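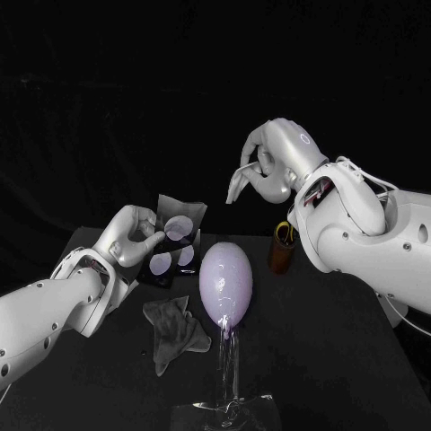 Two-Arm Bench Robots: Tips From a Home Workshop

Posted 11/7/20 in Workshop

The manual that comes with a two-armed robot is 317 pages long and spends 5 of them on upkeep. Two of those are about how to dispose of the thing. What follows is the rest, as learned on a Clestwood bench pair with humanlike hands, bought secondhand and bolted to a table in what used to be a perfectly good sewing room.

Before you touch anything

Park the arms, then cut the power, in that order. Cut it the other way around and the arms come down on whatever is under them, and what is under them will be your coffee. On ours there's a ring light on the back of the hand. Ring dark does not mean safe to put your thumb in the elbow. Pull the plug and hold it in your teeth if you have to.

Take off rings and bracelets. Tie up hair. I used to skip this one.

Cover the table in something dull

A shiny tabletop confuses the camera, and a confused camera makes for a confused hand. Dark and matte is what you want. We hung black fabric behind the bench as well, from a shower rod, and the misses dropped off nicely. Wash the fabric before you hang it or it will shed onto everything white you own, and the arms are white.

Iron it if you like. The robot doesn't care about wrinkles and by October neither did I.

Fingers

Wipe the fingertips every morning with a damp lint-free cloth. No alcohol on rubbery pads; it dries them out and they start to squeak, then crack. If the pads have gone slick, a few strokes with a clean pencil eraser brings the grip back for a week or so.

Tape residue is the big enemy. Give a hand anything with stickers on it and sooner or later it will be wearing one. A dab of cooking oil, five minutes, then dish soap on a cloth, then plain water on another cloth. Do this with the hand parked palm down so nothing runs back into the knuckles.

Check each finger joint by bending it gently with the power off. It should move like a stiff drawer. If it moves like a drawer full of sand, see under Glitter.

Practice objects

Everyone starts with wooden blocks. Blocks are fine for a day, and they teach you nothing about your setup, because any hand can hold a block. Try thin, floppy and slippery things: plastic sheet, tissue, a cleaning rag, anything blown up or squashy. If your grip force is set too high, the squashy one will let you know. If it's set too low, the plastic sheet ends up behind the radiator.

Our starting number for thin plastic is 300 on the Admasu controller, which uses units of its own devising. For cloth we go up to 603. Your hands will differ, but write your numbers on masking tape and stick it to the controller box. The settings screen has a way of going back to factory values after an update, and it won't bring it up.

Balloons get a lower number than either. Find it slowly, and wear earplugs.

Wrist covers

If you have a fault you're chasing, leave the wrist panels off until it's fixed. Taking four tiny screws out and putting them back every time you want to look at a connector will age you. Once the fault is gone, run it open for one more day, then close it up.

While the panel is off:

Keep liquids off the bench altogether.
Blow dust out with a rubber bulb blower. Canned air spits.
Look at the thin wires where they bend. A shiny or flattened spot means that wire is next.
Tug each connector very lightly. If it comes out, congratulations, you've found it.

Screws go in a muffin tin, one cup per panel. They look identical and are not. The long ones will happily go in the short holes and come out somewhere expensive.

Cables

A cable that runs along the outside of an arm needs slack at the elbow and at the wrist, and not enough slack anywhere to catch on a mug handle. Fold the arm as tight as it goes and set the slack there. Then stretch it out and see how bad the loop looks. It will look bad. Use hook-and-loop ties, because you'll be redoing it next month. Zip ties have to be cut off, and the cutters don't know which plastic is the cable.

Scissors

Store them in a heavy cup at the back of the bench, points down. A light cup goes over the first time a forearm swings past. Ours is weighted with a handful of washers in the bottom. Pick a bright handle so that you can find it, and so the camera can as well.

Shell and scuffs

White plastic shows everything. Melamine sponge, used lightly, takes off black marks and also a little of the gloss, so save it for the underside. For the rest, use dish soap and patience. Flosby sells a polish for this that smells of bananas and does no harm that I can find.

Don't let polish sit in the screw recesses. It turns to chalk, and you'll be out there with a toothpick.

Glitter

Don't.

Once a month

Check the bolts holding the arms to the bench. They walk. Draw a line across each bolt head and onto the plate with a paint pen, and you can see at a glance which one has been traveling.

Run both hands to the middle of the table and see if the fingertips meet. If one is a pencil's width high, recalibrate that arm only. Doing both because you feel thorough is how you lose an evening.

Oil nothing unless the manual says so. If it does, use the grease it names. We used the Sumside general-purpose stuff on a shoulder joint and it crept out over the following week and marked the backdrop. It does wash out at 105, with a second rinse.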